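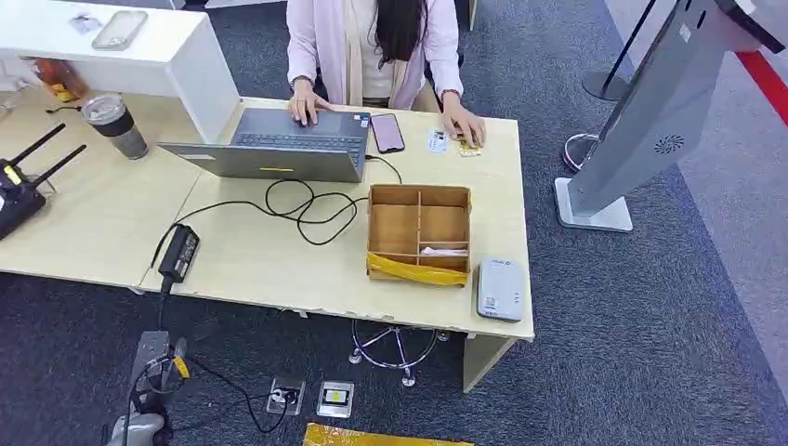 Selidard 種子カタログ品種名データ

古い種子カタログに載っていた野菜と花の品種名を、冊子から一件ずつ書き起こして表にしたものです。収めたのは種苗商ヴァーンリー(Wirnley)とギュレル(Güler)の2社が出したカタログ167冊、年代にして30年分。どちらもドレロウ(Drerow)の町に店を構え、同じ通りで張り合うように商売をしていました。

種子カタログを読んだことのない方に、まずこの楽しさをお伝えしたいです! 今のカタログは写真が主役ですが、当時の冊子はほとんど文字だけでできています。だから書き手は、エンドウの莢の曲がり具合や、カブの肩の色の移り変わりを、なんとか言葉で伝えようとします。「霜が二度降りたあとのほうがうまい」「隣家の子どもに必ず盗まれる」といった文句が、値段のすぐ横に平気な顔で並んでいます。品種名だけを拾うつもりで始めた作業が、説明文の列まで作ることになったのは、ひとえにこの文章が面白すぎたせいです。

このREADMEは長めです。すぐに使いたい方は「ファイル構成」と「列の説明」だけ読めば足ります。ただ、名寄せをして集計する予定の方は「同じ名前、違う豆」の節まで目を通してください。

収録範囲

対象にしたのは、一般客向けに毎年出ていた春の総合カタログと、8月に出ていた秋まき用の薄い冊子です。卸向けの価格表、球根だけの別冊、農具の広告冊子は入っていません。球根の別冊は現物が残っていて、それはそれは美しいのですが、品種名の付け方の流儀がまるで違うので、混ぜると表の意味がぼやけてしまいます。いつか独立したデータとしてやりたいです。

作物は、野菜、香草、一年草の花、二年草の花。果樹の苗は、カタログの巻末に載っている年と載っていない年があり、載っている年だけ拾うと増減が実態より激しく見えるため、今回は外しました。芝の種子は入れています。芝の品種名なんて退屈だろうと思っていたのですが、混合種子に「牧師館の庭」「境界争い」などと名付ける会社があるとは想像もしていませんでした(ギュレルです)。

ヴァーンリーの冊子はほぼ途切れなく揃っています。ギュレルのほうは前半に欠けがあり、春号がない年、秋号だけが残る年が混じります。欠号は years ファイルに明記しました。集計のとき、ここを見ずに「この年にギュレルは花の取り扱いをやめた」と読んでしまうと間違えます。冊子がないだけです。

ファイル構成

データは4つのファイルに分かれています。文字コードはすべてUTF-8、区切りはタブです。カンマにしなかったのは、説明文がカンマだらけだからです。

entries.tsv
本体です。カタログの一項目が一行になります。同じ品種が翌年も載っていれば、翌年の行としてもう一度出てきます。

names.tsv
名寄せ表です。綴りの揺れをまとめた「代表名」と、実際に印刷されていた形との対応を収めています。

years.tsv
冊子の一覧。発行者、年、春号か秋号か、欠号かどうか、落丁があるかどうか。

notes.tsv
転記者の覚え書き。読めなかった文字、鉛筆の書き込み、貼り紙で訂正されていた価格など。分析にはまず使いませんが、個人的にはここがいちばん好きです。

列の説明(entries.tsv)

entry_id
行の識別子。冊子の記号、ページ、ページ内の順番をつないだもの。後の版でも変えません。行が取り消された場合も番号は再利用しません。

catalogue_id
years.tsv の同名の列に対応します。

crop_printed
カタログに印刷された作物名。綴りも大文字小文字もそのままです。

crop_group
こちらで割り当てた大まかな区分。豆、葉物、根菜、瓜、香草、花、芝、その他。トマトは「その他」に入っています。瓜に入れるわけにもいかず、トマトだけの区分を作るとナスも欲しがるので、このようになりました。

name_printed
印刷されたままの品種名。明らかな誤植でも直していません。

name_id
names.tsv の代表名への番号。判断がつかなかった行は空です。空の行を「不明」という品種として数えないようお願いします。

description
説明文の全文。行末のハイフンでちぎれた語はつなぎましたが、それ以外は触っていません。

price_printed
価格の文字列。単位の表記がばらばらなので数値にはしていません。「一包」「一つまみ」「一匙」が混在していて、しかも「一匙」がどの匙なのかはどこにも書いてありません。

novelty
その年の新品種として印が付いていたかどうか。星印、手の形の印、太字など、印の種類は年によって変わりますが、列では yes と no だけにまとめました。

illustrated
木版や線画の図が添えられていれば yes。図そのものはこの配布物に含まれません。

transcriber
転記者の頭文字。RP がルース・プリンス(Roos Prins)、EÓC がエンダ・オキャラハン(Enda Ó Ceallaigh)です。頭文字にもアクセント記号が付いていますので、絞り込みのときに取りこぼさないように気をつけてください。私たち自身が一度やりました。

行の見本

見やすいように縦に並べています。実際のファイルでは横一行です。

catalogue_id: W-春-12
crop_printed: Broad Bean
crop_group: 豆
name_printed: Wirnley's Patient Widow
novelty: yes
illustrated: no
description(訳): 莢は長く、急がない。早まきを好まず、遅まきを恨まない。背丈があるので支柱を惜しまぬこと。

catalogue_id: G-秋-07
crop_printed: Lettuce
crop_group: 葉物
name_printed: Drerow Market Green
novelty: no
illustrated: yes
description(訳): 当店の古いお客様が毎年お求めになるもの。説明を要しません。

「説明を要しません」で終わる説明文が、ギュレルには何度も出てきます。説明してほしい、と転記しながら思うのですが、その横に丁寧な線画が入っていたりして、憎めません。

原文はすべて英語です。日本語訳の列はありません。上の訳はこのREADMEのために付けたもので、語呂や地口はだいぶ落ちています。

転記のしかた

冊子の紙面は二段組みで、後半の年になると三段組みになります。文字が小さく、インクのにじみも多いので、自動の文字認識は下書きとしても役に立ちませんでした。品種名は辞書にない綴りの宝庫ですから、賢い認識ほど勝手に普通の単語へ直してしまいます。「Wirnley's Early Drab」が「Early Drub」になり「Early Drum」になり、最後は太鼓の話になっていました。というわけで全文が手入力です。

手順は単純です。一人が一ページを入力し、もう一人が紙面と突き合わせながら読み上げ、食い違ったところに印を付けます。印の付いた箇所は翌日にもう一度見ます。その日のうちに決着させないのは、二人とも疲れてくると同じ読み間違いを一緒に信じ込んでしまうからで、これは最初のころのギュレルの冊子で身にしみました。「f」と長い「s」の区別がつかない活字があり(時代からいって長いsはもう使われていないはずなのに、表題にだけ古い活字が残っているのです)、二人そろって存在しないカボチャを一つ作り出しています。そのカボチャは今の版では消えていますが、番号は欠番として残っています。
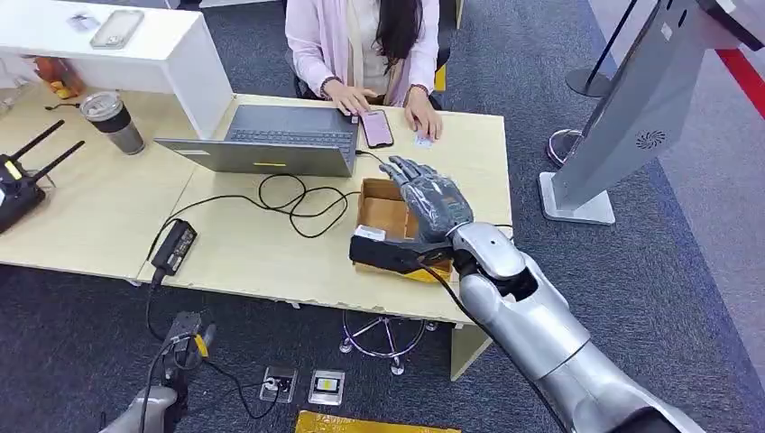
読み上げの効果は予想以上でした。目で照合していると、知っている単語はどうしても流してしまいます。声に出すと、単数と複数の違いや、抜けた冠詞にひっかかります。それに、説明文には声に出したときのリズムがちゃんとあるのです。ヴァーンリーの書き手は間違いなく、自分の文を口の中で転がしてから印刷に回しています。

紙面に破れや汚れがあって読めない文字は、一字ごとに半角の疑問符に置き換えました。字数も分からないときは角括弧に入れた三点にしてあります。推測で埋めた箇所は本体には一つもありません。推測は notes.tsv に「たぶんこうだろう」と書いて残しています。推測のほうが正しそうな場合も多いので、気になる行があればぜひ覗いてください。

誤植と方言の区別はあきらめました。たとえばニンジンの項に「crumbly-shouthered」という語が出てきます。shouldered の誤植に見えますが、翌年も、その翌年も同じ綴りです。版をそのまま使い回したのか、この土地ではそう言ったのか、私たちには決められません。印刷どおりに入れてあります。

同じ名前、違う豆

ここがこのデータのいちばん厄介で、いちばん楽しいところです!

品種名というのは、今のように登録で守られていない時代には、かなり自由に動き回るものでした。同じエンドウがヴァーンリーでは「Wirnley's Steadfast」、ギュレルでは「Güler's Own」として売られていたらしい、という例があります。説明文の特徴がぴたりと重なり、草丈も莢の数え方も同じで、しかもどちらも「他店の類似品にご注意」と書いているのです。並べて読んだとき、二人で声を上げて笑いました。

逆もあります。「Drerow Early」という名は豆にもジャガイモにもキャベツにも付いていて、豆だけでも背の高いものと低いものの二種類が別々の年に出てきます。名前だけで結合すると、キャベツから豆が生えることになります。結合には必ず crop_group も使ってください。

names.tsv の代表名は、同じ会社の中での綴りの揺れだけをまとめたものです。会社をまたいだ同一視はしていません。「Steadfast」と「Own」は、私たちがどれほど同じ豆だと信じていても、代表名は別です。同じだと思う根拠がある組は、names.tsv の maybe_same という列に相手の番号を書いてあります。この列に値があるのは77件です。確からしさの程度は付けていません。付けようとしたのですが、前の週の自分と意見が合わず、やめました。

まとめた揺れは、たとえば次のようなものです。

所有のアポストロフィの有無。Wirnleys と Wirnley's は同じとみなします。

語順の入れ替え。「Green, Market, Drerow」のように索引式に並べ替えた年があります。

「Improved」「Selected」「Re-selected」が付いたもの。これはまとめていません。改良と称して中身が変わったのか、景気づけに一語足しただけなのか、説明文からは判断できないからです。ちなみにヴァーンリーのあるキュウリは、年を追うごとに Improved、Selected Improved、Re-selected Improved と出世していき、ある年に突然、何も付かない元の名前に戻ります。説明文は最後まで一字も変わりません。

ギュレルのウムラウト。社名が品種名に入る場合、印刷所の活字の都合か、Guler、Gueler、Güler の三通りが現れます。代表名では Güler に揃え、name_printed では印刷どおりです。検索のときは三つとも試してください。

向いている使い方

品種名の流行を追うのには、とてもよい材料だと思います。人名にちなむ名がいつ減るのか、地名はどうか、「早生」をうたう語にどんな変種があるのか。30年という幅は短いようで、名付けの好みが入れ替わるには十分です。前半は人の名前と肩書きだらけ、後半になると味や手軽さを言う名前が目に見えて増えてきます。

説明文を読み物として楽しむのも大歓迎です。作物ごとに抜き出して年代順に読むと、書き手が交代したらしい時期が分かります。ヴァーンリーでは途中から急に天気の愚痴が増えます。前任者は天気について一言も書いていないので、この落差は見ものです。

家庭菜園をされる方から、説明文の栽培の助言は今でも使えるのかと聞かれることがあります。土地も気候も種も違いますから、そのままあてにはできません。ただ、支柱の立て方や間引きの考え方など、読んで損のない箇所はたくさんあります。薬剤についての助言は真似をしないでください。現在では使われない、危険なものが平然と勧められています。該当する行は notes.tsv に chemical と記してありますが、見落としもあると思います。

向いていない使い方

実際に何が栽培されていたかを調べる用途には向きません。カタログに載っていたことと、売れたこと、まかれたこと、育ったことは、それぞれ別の話です。売上の記録は2社とも残っていません。

価格の推移を出すのもおすすめしません。先に書いた「一つまみ」と「一匙」の問題があるうえ、秋号ではしばしば価格が省かれ、「春に同じ」とだけあります。どうしてもという方は、同じ会社の、同じ作物の、「一包」の行だけで試すのがいちばんましでしょう。

地域全体の代表として扱うのも避けてください。これは一つの町の、張り合っていた二軒の店の言葉です。だからこそ濃いのですが、隣町の様子までは教えてくれません。

言語モデルなどの学習に使う場合は、説明文に版をまたいだ丸ごとの再掲がとても多いことに注意してください。entries.tsv のまま分割すると、同じ文章が学習側にも評価側にも入ります。name_id ごとに分けるのが簡単です。

表現についての注意

品種名と説明文には、当時の偏見がそのまま出ているものがあります。民族や身体の特徴をからかう名前、使用人を見下した言い回しなどです。削ったり伏せたりはせず、notes.tsv に sensitive と記しました。展示や授業で見本を見せるときは、先にこの印で絞り込むことをおすすめします。判断は私たち二人の感覚によるもので、付け足したほうがよい行に気づいたら知らせてください。

お客からの礼状が説明文に引用されていることもあります。名字と村の名が印刷されている場合、entries.tsv では名字を頭文字だけに縮めました。印刷どおりにしないという例外はこれだけです。

既知の問題

落丁のある冊子で、索引には名前があるのに本文のページがない品種がいくつかあります。これらは description が空で、notes.tsv に index only とあります。

ヴァーンリーの秋号のうち、表紙に年が書かれていないものがあります。値段と新品種の印から年を推定し、years.tsv の year_inferred を yes にしてあります。隣り合う二つの年で順番が逆かもしれません。

花のうちスイートピーは、三段組みの表で色だけが列挙される年があり、どこまでが品種名でどこからが色なのか区別できません。「Blush」は名前でしょうか、色でしょうか。印刷では名前と同じ書体なので名前として入れましたが、翌年の同じ表では書体が違います。スイートピーの品種数を数えた結果は、かなり割り引いて見てください。

一部の表計算ソフトで entries.tsv を開くと、entry_id の一部が日付に化けます。文字列として読み込むと避けられます。化けたまま保存したファイルを送ってくださった方が何人かいらして、差分を取ったこちらの画面が真っ赤になりました。

更新の記録

初版: ヴァーンリーの春号のみ。説明文の列はなし。

第二版: ギュレルを追加。説明文の転記を開始。存在しないカボチャが入っていたのはこの版です。論文や記事で引用された方は、お手数ですが確認をお願いします。

第三版(4/10/24): 秋号を追加。names.tsv に maybe_same を新設。ウムラウトの扱いを統一。カボチャを削除。

次の版では、説明文の再掲関係を示す列を足す予定です。どの文がどの年から使い回され、どこで一語だけ変わったのかが追えるようになります。試しに豆の分だけ作ってみたところ、ある年に「甘い」が「たいへん甘い」に、翌年に「甘い」へ戻る例が見つかり、その間に何があったのか気になって仕方がありません。

参加するには

誤りの報告はどんな小さなものでも嬉しいです。entry_id と、どこがどう違うと思うかを書いてください。冊子の現物や写しをお持ちの場合は、そのページの表題も添えていただけると、こちらの冊子と同じ刷りかどうか確かめられます。同じ年でも刷りによって価格が違うことがあるのです。

欠号をお持ちの方は、ぜひぜひご連絡を! 前半のギュレルの春号が一冊でも出てくれば、「Own」と「Steadfast」のどちらが先に売り出されたのか決着するかもしれません。ルースはギュレルが先だと考えています。エンダはヴァーンリーです。根拠はそれぞれ notes.tsv に長々と書いてあり、途中から互いへの返事になっています。そこは消さずに残してあります。

新しい列の提案は、どの冊子のどの記述から埋められるのか、具体例をいくつか付けてもらえると話が早く進みます。冊子に書かれていない情報、たとえば現代の学名の割り当ては、本体には足しません。別のファイルとして作ってくださる方がいれば、喜んでここから案内します。

利用条件

表の構成、名寄せ、覚え書きは、出典を示せば自由に使えます。商用でもかまいません。手を加えたものを配るときは、変更したことが分かるようにしてください。名寄せを独自にやり直した場合は、name_id の列名を変えてもらえると混乱が防げます。

引用の書き方

Prins, Roos・Ó Ceallaigh, Enda「Selidard 種子カタログ品種名データ」第三版

特定の行を引くときは entry_id を添えてください。説明文を引用する場合は、会社名と春号・秋号の別も書いていただけると、読んだ人が冊子までたどれます。

Selidard という名は、ヴァーンリーの最後の春号にだけ載っている花の品種名から取りました。新品種の印が付いていて、図はなく、説明文は「来年、詳しくご案内いたします」の一文です。この花について何かご存じの方がいらしたら、どうか教えてください。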